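Looking After the Two-Gripper Folding Station
Project report, second semester
Junaid Zaidi and Razia Kazmi

Why we picked this topic

When we joined the lab in August we both expected to write code, and for a while we did. But the hand-held gripper pair we call Mormont kept losing its grip on thin cloth, and little by little the two of us became the people who looked after it. Our advisor suggested we make that the project, and we are glad she did! This report covers how we set the grippers up, what we check, and what we still have not fixed.

Setting up

Each gripper has a finger pad on either side, carried on black arms that turn on small pivot pins. Before every session we open and close each one 22 times by hand, slowly, feeling for any roughness at the pins. Then we wipe the pads with a lint-free cloth from Kaltex and look closely at the fine grid on their surface, where fluff from towels and fleece likes to settle. The wrist camera comes last - we line up its view so that both fingers show at the bottom with the jaws fully open.

Our trial pile is a mix of clothes and cloths in plain colors and prints, and we leave it as messy as we can. With the fingers wide apart over the beige fabric and the red cloth, the silver pins and the blue pads are all easy to see, so we like this position for a quick look at wear. 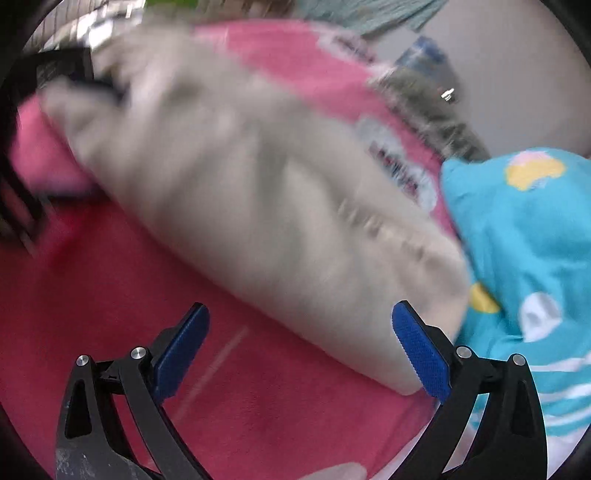 Wear on the pads

The edges of the pads are slightly serrated, and we believe they do most of the work on thin fabric. We logged 200 grasps on one set of pads and noticed more slips after roughly the first 100, mostly on smooth cotton. Razia tried swapping the left and right pads, which helped for a day or so and then did not. New pads from Fesbridge are in the drawer, and we changed the first set on Sun 29 January.

Still to do

One pivot on the second gripper feels stiff after a long session, and we have not found out why. Junaid wants to take the linkage apart and clean it properly over the break. We also owe the next group a written pad change procedure, with the screw sizes in it this time.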